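Brustthorpe bridge closure to add two miles to town centre trips

January 2024

Drivers in Brustthorpe face a two-mile diversion when the Thaler Road bridge shuts for repairs in February, the borough's highways department has confirmed.

The bridge carries the main route between the eastern estates and the town centre. It will be closed to all motor traffic while contractors replace the expansion joints and resurface both lanes. Pedestrians and cyclists will still be able to cross on the north footway, although cyclists will be asked to dismount.

A traffic count last autumn recorded 2929 vehicles using the bridge on a typical working day. Most of them will be sent along Mill Bank and the ring road, where the lights at the hospital junction are to be retimed for the length of the works.

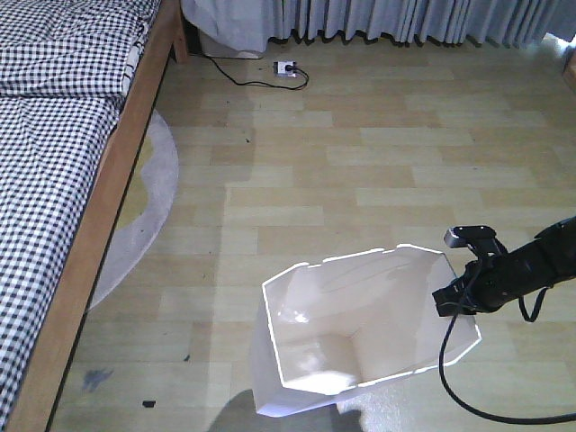
Highways engineer Pak-hei Liao said the joints had been patched several times and could not be left for another winter.

"We looked at doing one lane at a time with temporary lights," he said. "That would have tripled the length of the job, and the queues at peak times would have reached back past the railway station."

The contractor, Stusto, will work from 7am to 7pm. Noisy work such as breaking out the old surface will not start before 8am.

Residents on Mill Bank have asked for a lower speed limit while the diversion is in place. Yung-ching Ho, who lives near the primary school, said drivers already used the road as a short cut.

"It's narrow and there are cars parked on both sides," she said. "If you put lorries down there at school time you will have a problem every morning."

The department said lorries would be signed along the ring road instead and that a temporary 20mph limit was being drawn up. It would need to be advertised before it could come into force.

Businesses on the east side have also raised concerns. Judit Tóth, who runs a bakery on Thaler Road, said her delivery rounds would need to start earlier and she had not yet been told whether parking outside the shop would be suspended. 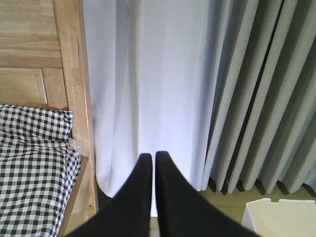 Bus changes

Cukano, which runs the town's buses, will split route 2 in half during the closure. Passengers can walk over the bridge between the two sections and use the same ticket for both. Temporary stops will be placed at either end, and revised timetables will be posted at shelters before the works begin.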